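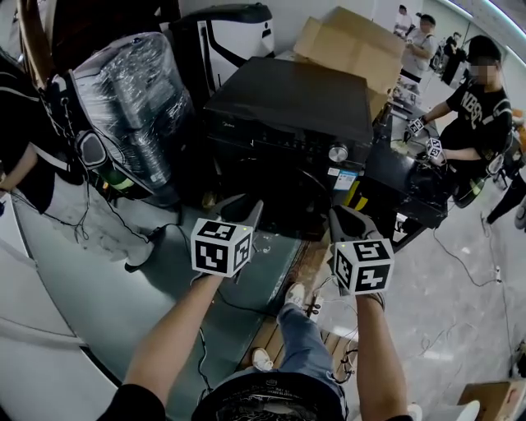

Hands full, jeans and white trainers on.

Questions I get asked about garden kubb

I've been playing kubb on the back lawn for years now and running the Sidley summer evenings since last August, so the same questions land in my inbox over and over. I've put the answers on one page. If yours isn't covered, drop me a line and I'll add it when I get a minute.

What is kubb, and how do you say it?

It's a Swedish lawn game where you throw round wooden sticks at square wooden blocks. Say it so it rhymes with "tube" if you want to sound like you know, or "cub" if you don't care. I say both, sometimes in the same sentence.

What comes in a set?

Ten small blocks (the kubbs), six throwing sticks, one king and a few corner pegs. Four pegs is normal, and some sets give you a couple of extras for marking the middle line. If yours didn't, use tent pegs. We did for two whole summers!

How big does the pitch need to be?

The proper size is eight metres long by five wide. My lawn is nowhere near that once you take off the flower bed and the washing line, so we play six by four and it's still a great game. With small children I'd go shorter again. Just keep the king in the middle and both ends the same distance from it.

Can you play it on a patio?

Please don't. The sticks bounce all over the place and the corners come off the blocks. Short grass is best, sand is lovely, and gravel is all right if you don't love your set too much.

Which set should I buy?

I've got two. The everyday one is the Trasberg, which is rubberwood, has a decent bag and weighs a bit over five kilos. The other is the Kofler, heavier and nicer in the hand, and I only get it out when grown-ups are playing (it cost me 105 pounds and I still wince). For a first set, get the Trasberg or something like it. I'd avoid anything under three kilos, as light blocks blow about and you end up arguing over whether it was the stick or the wind.

Are the cheap pine sets any good?

For one summer, yes. Mine split along the grain when a stick caught it end on. If you've already bought one, sand it and oil it before you play and you'll get longer out of it.

How do I look after the wood?

Wipe it down, let it dry indoors, then put it away. I do a coat of linseed oil in spring and another when I pack up for the winter. Go over the rough bits with 80 grit paper first, then something finer if you can be bothered. Don't leave it all in a closed bag with wet grass on it. I lost a king to mould that way.

How many people can play?

Two to twelve, split into two teams. I think three a side is best, with everybody getting two sticks each turn. With twelve there's a lot of standing about, which is fine if there's food.

Am I allowed to throw the sticks sideways?

No, and this is the one that causes the rows. Sticks go underarm and end over end. No helicopter throws. I let under-eights do what they like.

What happens if you knock the king over early?

You lose, straight away, even if you were miles ahead. You have to clear all the blocks first and then go for the king. It's brutal and it's my favourite rule.

Do fallen kubbs really get thrown back?

Yes. You throw the ones that were knocked down into the other team's half, they stand them up where they land, and those have to be hit first. It sounds fiddly on paper. Play one round slowly and you'll have it.

Is there something similar for people who can't throw that far?

Try Dramano. It's a number skittles game with a throwing distance you can set yourselves, and the pins are light to pick up. Ambros Mayrhofer brought his along one evening and my mum, who hates kubb, played until it got dark. He's also the person to thank for our scoring sheets.

How do you pick who goes first?

One player from each team throws a stick towards the king. Nearest without touching it starts. If you hit the king, the other lot start.

Can I borrow a set for a party?

Yes, the Trasberg one, if you're near Sidley and can collect. I ask for a small deposit and I'd like it back dry please. The Kofler stays here.

When do the evenings start again?

In spring, once the grass has had its first few cuts. I've packed everything up for this year. Beginners are very welcome and you don't need your own set, just shoes you don't mind getting muddy.

Page last updated October 2025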